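Dusting, for People Who Would Sooner Not

I own three dusters and for years used none of them. My method was to blow on a shelf, sneeze, and call it done. Then my neighbor Hedvika Jurčo came by to return a casserole dish, ran one finger along my bookcase, and looked at the finger for a long time. So I have reformed, a little. What follows is what I know about small open shelves and the chenille duster, the turquoise kind with the fat fuzzy fingers.
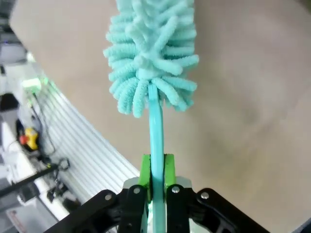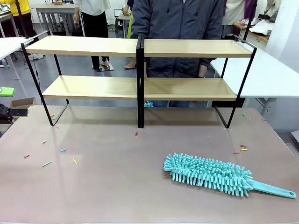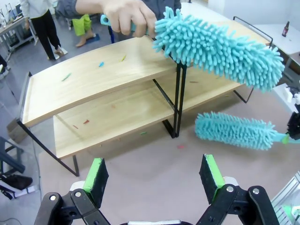 Start at the top. Everybody says this and everybody cheats, me included, by doing the board at eye level first and then raining the upper one down on it. Two tiers means you get exactly one chance to do it in the wrong order.

Crumbs and dust are two separate jobs. A chenille head grabs dust nicely but tends to bat anything solid over the edge, where it rolls under the shelf and retires. Pick up the big bits by hand, or herd them to one end and into a dustpan. If children's crafts have been going on, check the corners by the legs before you move anything.

Drag, don't flick. Flicking feels productive — it's very theatrical — and puts the dust back in the air so it can land again by 4 in the afternoon. Lay the head flat, pull it slowly toward you, lift at the end, turn it over and use the other side.

Thin metal frames want a pinch. Fold the fingers of the duster around the leg and slide down. Do the joint where the board meets the metal twice, as that's where the gray fluff has been paying rent.

Two shelves standing side by side should be pulled apart every month or so. I last did mine in November and found a stamp, a hair tie and a receipt from the Serville hardware store for $7.26 that I'd accused my husband of losing.

Wash the duster. A dirty one only moves things around. Lukewarm water, a drop of dish soap, squeeze, rinse until it runs clear, no fabric softener. Hang it up by the handle if there's a hole for it, and keep it off the radiator.

Hedvika has been back once. She used a different finger and said nothing, and I've decided to count that.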